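Visit to the Jivitz open day, 30 September 2026

I had been meaning to get to one of the Jivitz open days for a while, and this time it fell on a day I could take off. Jivitz makes training examples for household robots. Most of that work is done in simulation, in rendered rooms, with a person steering the robot and a computer writing down everything it does. The visit ran from ten until just after three, and there was a group of us, mostly from small firms and one college.

We signed in, were given badges and a coffee, and went straight up to the simulation room on the first floor. The software they use for the rooms is called Plovimix. They wrote it themselves.
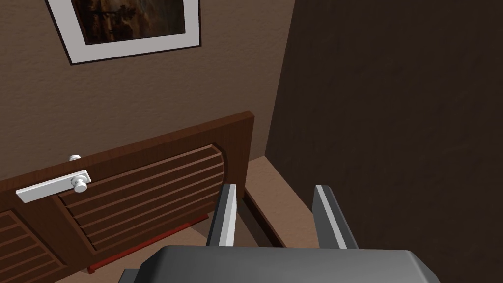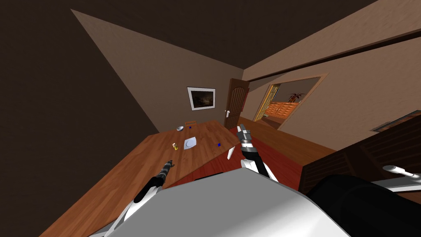 Wakana Kamata runs the simulation side and she did most of the talking in the morning. An example, in their sense, is one attempt at one job from start to finish. The person steering (they say "operator") gets a short written instruction and carries it out in the rendered house. The system stores what the robot's cameras would have seen, the position of every joint, and the operator's commands. Afterwards someone else watches it back and marks it as good, poor or unusable.

The jobs are dull on purpose. Open this, close that, move a cup from one end of the table to the other. Kamata said that visitors often ask to see something more impressive, and that the customers hardly ever do. What the customers want is the same small job done many times in slightly different rooms, from slightly different starting points. For a single job they aim for 2000 good examples before training starts. For anything with a door or a handle they have moved that up to 3000, after the first trained versions kept missing the handle when the robot began too far to one side.

We were each allowed a turn at steering. You stand in a marked square with a controller in each hand and a headset on. The left controller moves the left arm and the right one the right arm, and the triggers close the grippers. Moving your feet does nothing. I found it harder than it sounds. The main trouble was judging depth, and I closed the gripper on thin air several times before I touched anything at all. Toshio Noguchi, who was looking after the headsets, told me to stop looking at the gripper and look at the thing I wanted to pick up. That did help. I managed one finished attempt in my ten minutes, and it was marked poor, because I had hit the table on the way in.

A man from the college asked whether poor attempts are thrown away. They are kept. Unusable ones go, which mostly means the operator stopped halfway or the software had a fault. Poor ones are stored separately, and some customers ask for them so that the system can learn what recovering from a mistake looks like. There is an extra instruction for this, in which the operator is told to begin badly and then put it right. According to Noguchi the operators don't like doing these, as it is surprisingly hard to make a believable mistake when you have been told to.

After that we were shown how the rooms are varied. Plovimix can change the lighting, the wall and floor surfaces, the furniture and the small objects, and it can nudge where the robot starts. I asked how they choose what to change. Mayu Sugawara, who builds the rooms, said they began by changing everything at random and ended up with a lot of rooms no one would live in. Now she makes a set of sensible house layouts by hand and lets the software vary things only within limits. Each layout takes her 4 days, more if there are many doors, as every hinge has to be set up and tested. She had one open on her screen and showed us a drawer which, in an early version, could be pulled right through the wall behind it.

Lunch was sandwiches in the meeting room. They were fine. There was not enough seating, and half of us ate standing in the corridor.

The afternoon was about checking. I expected this to be the least interesting part and it was the part I took most notes on. Every example is watched by a person, at double speed, with a strip along the bottom showing when the grippers open and close. The checkers work in blocks of an hour and then have to do something else. Two checkers see the same example now and then without being told, and Katsuhiko Arai, who manages the team, compares their marks every week. When they disagree it is usually over the wording of the instruction. He showed us an old one which said "put the cup by the plate". Some checkers had passed anything on the same half of the table and others wanted the two almost touching. They rewrote the instruction and had to go back through everything already marked under it.

Arai was open about what simulation does badly. Cloth is poor, liquids they don't attempt, and anything that depends on friction has to be treated with care. A cup that sits firmly in a rendered gripper may slide out of a real one. For this reason they mix in examples from real robots, which are gathered by a partner firm called Preller at another site. We didn't see that. There is a separate visit for it in October and I have put my name down.

Someone asked about the operators and how they are paid. It is hourly. They tried paying per example for a short time, and the quality went down straight away. New operators spend their first week on practice jobs and none of that is kept. Alper Ekinci, one of the operators, came in to answer questions about the work itself. He used to drive a forklift. He said the first fortnight was tiring on the shoulders and that he now prefers the jobs low down, near the floor, which most of the others avoid. He gets through far more attempts in a shift than I would have guessed after my own go.

The last half hour was a talk about file formats and licences. If you are thinking of buying, that is the bit to stay for. I am not, so I will only note that they supply the rooms along with the examples if you ask, and that the smallest set can be had on trial.

Some practical points for anyone going. Parking is limited to 5 spaces for visitors, and they were full when I arrived, so I used the station car park and walked. The simulation room is up a flight of stairs, but there is a lift at the back if you ask at the desk. If you wear glasses, bring the smaller pair, as mine only just fitted under the headset. You can take notes anywhere, but laptops have to stay in the meeting room. Booking is by email, and they replied to mine the next morning.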